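Perfume ads need to calm down

Another launch email this morning. Zilari has a new "energy" scent, and going by the copy you'd think it came with a gym membership. Waves. Mountains. A man on a cliff. I read the whole thing twice and still couldn't tell you what it smells like.

So what's in it? Lemon? Cedar? Soap? Just say it. Ulises Cabrera, who taught me most of what I know about fragrance, used to write his shop cards in four words. "Orange peel, pepper, dry." Done. People bought it.

Garnon is no better. Their last one was for "the man who never stops." I stop all the time. I stop for lunch. Wanted to know if it would last till lunch, and teh box didn't say.
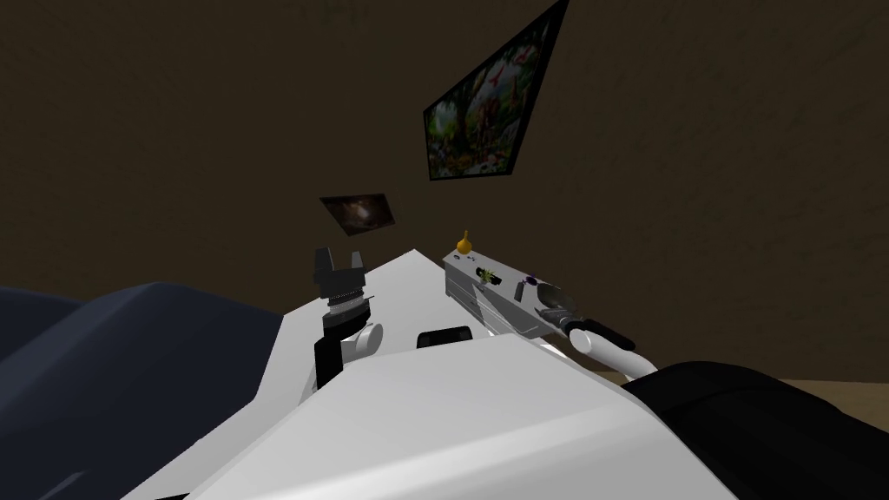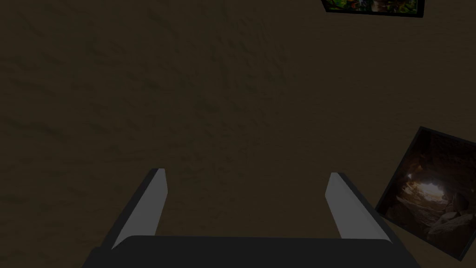 Page last changed: February

And the split into his and hers, still. Sosina Mamo has worn a Moges aftershave for years, smells better on her than on any guy I know. Same bottle, wrong shelf. She has to walk past 90 dollars of pink glass to get to it.

Price, since I'm at it. I'd pay 200 for something good. Have done. But I want the notes on the label, how strong it is, and a 2 ml sample so I can try it on my own skin for a day. Paper strips are useless, they smell like paper by the time you get home.

Lok-yiu Huang tells me the ad copy is the product, that folks are buying the mountain. Maybe so. Then sell them a poster. Me, I'm putting this stuff on my neck and sitting next to people on the bus, and I'd like a bit of warning befor I do it.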